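Liquids on the table during arm trials: what rules do you follow?

Posted in Lab Practice and Safety
843 views

Haris Tarar

We run a small tabletop arm on an ordinary office desk, no cage, power and force limited. Until January everything it handled was dry: pens, blocks, boxes. Now we've been asked to do drinks, meaning cups with lids and real water in them, and I have to write one page of rules before we start.

I've read through the general collaborative robot guidance and it has plenty on contact with people and very little on spilling things over your own equipment. The controller sits under the desk. There's a power strip clipped to the back edge. Two people work at the desks on the other side of the partition.

What I need to settle:

Do you allow real water at all, or insist on something solid as a stand-in?
How full?
Do lids count as a safeguard?
What else may be on the table at the same time?

We're using a Mondow gripper with soft pads, if it makes a difference. Speed is capped at 300 mm/s in the software.

mesa_bench

Real water is fine. Put a lid on it. We've done it for ages and the worst was a damp sleeve.

Keep the controller off the floor though.

12 people found this helpful

orla.k

I'd go further than the reply before mine. We wrote our page after a cup went over at the Fladholm site and the water ran along a cable straight into a connector. It cost us a 2240 dollar drive and a lot of waiting. Our rules, more or less as they stand on the wall:

Clear water only. No coffee, no soda, no ice. Sugar in a gripper joint is a miserable cleaning job.

Fill to two thirds at most. Anything over that is poured back before the arm is enabled. When you're teaching a new grasp, start with the cups empty and add water once the path has been run at reduced speed.

Lids are required, but they don't count as a safeguard in the risk assessment. A lid with a sip hole or a straw slot leaks as soon as the cup is on its side. We write it up as if the cup were open.

Straws count as part of the object. If your clearance height is set from the lid, it's wrong. Measure to the tip of the straw, at the angle it will really sit at, and put that number in the setup sheet.

Nothing electrical on the same surface. Power strips go above table height or behind a splash guard, and every cable gets a drip loop so water falls off the bottom of the curve before it reaches the plug. I'd move yours before doing anything else.

Other objects are allowed if they can get wet and they're written on the setup sheet. Loose paper isn't.

Use fresh cups when the old ones start to crease. Thin plastic goes soft where the pads press, and a force setting that was fine on a new cup will squeeze an old one until the lid pops. We set the grip force per cup type and don't share one value across sizes.

We also line things up by height before a session, so whoever signs the sheet can check fill levels and lids without bending over the table.
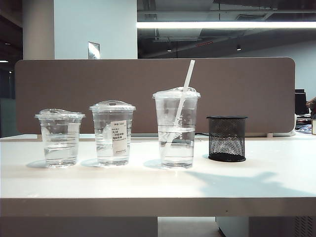
Three lidded cups of water in height order, with the mesh pen holder at the end of the row. The straw reaches well above its lid.

On speed, 300 is okay for an empty gripper. With water in the cup it's the acceleration that gets you – ours sloshed badly at the end of each move until we lowered the ramp and left the top speed alone.

One question back: who is allowed to reach in and stand a fallen cup up? Ours says stop the arm first, always, and the person who pressed stop is the one who wipes. Put that on the page too.

Haris Tarar

Thanks, both. The power strip has been moved. I hadn't thought about the straw at all, our clearance was set from the lid. I'm taking the two-thirds rule and the one about stopping first.

Does anyone have a view on floor mats? Roussel sells an absorbent one but the edge looks like something you'd trip on.

tpw_77

We have the Zison mat, the thin kind. Tape the edges down and change it when it's been soaked. If the tape starts lifting, take the mat up until you can redo it.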